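Vellwood grasp logging kit, reviewed after a summer of use
Arash Karimi, August 10, 2020

I bought the Vellwood kit in May to collect grasp examples for a picking model. It comes with a recording box, a labeling program and a license for one arm. I paid for the two-arm version later, which added 800 dollars.

Setup took most of a morning. The manual was written for the Grarkance controller and skips a step if you have anything else. Once the clocks were in sync, I had no further trouble with them.

We have logged 2,968 attempts so far. The program dropped 73 of them, all from one session when the disk filled up. It gives no warning before that happens.

Labeling is quick. One key marks a pick as good, another as failed, and you can go back and change either. Export to the Dalier format works. Export to Rahimi loses the object names.
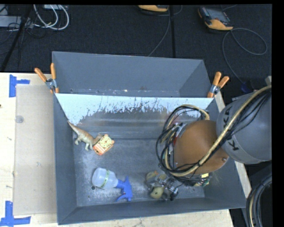 Object choice is left to you, and the starter list in the box is too easy. It is nearly all blocks. I would mix shapes from the first day: a spray bottle lying on its side and a toy dinosaur with a long thin tail give the model very different grasps to learn from. The program lets you tag each item, but only one tag per item.

Four stars. I'd buy it again at the one-arm price.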